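Friday, late

Third week with the machine on the bathroom rounds at the Ramanauskas building. Dilunico wants it doing the clear-and-wipe on all 40 rooms by the end of January, and at the moment it does 10 with me standing next to it. My sheet used to say cleaner. Now it says attendant, same pay, and I spend a good part of the shift with a tablet in my hand.

The new order of work is shelf first, then basin, then mirror. I always did the mirror first, so I keep reaching for the cloth before it's time. Bottles and cans are slow going. It comes in at the wall under the cabinet with its fingers open, then up to the shelf, and I have to stay back by the door and not help. That is the hard part for me.

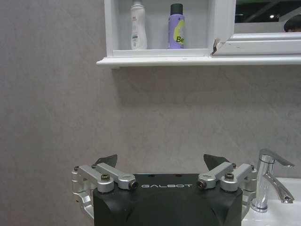

Zane Sepp thinks I am being too patient with it, and told me over coffee that if we all stand around waiting on a gripper to get a can off a shelf, the office at Hastley will decide the waiting is the job and pay us for that. I said my knees feel better than they have in years. He said fine, but ask what happens to the hours when it can do the room alone. I didn't have an answer.

I did ask, at the end of shift. The supervisor said there would be a meeting. They had one at the Ditness site before Christmas and two women moved to laundry – one likes it, one has left.

Wrote up the chipped corner on the mirror door again. The tablet has no box for damage, so it went on paper, as before. Need to buy bread and call the dentist.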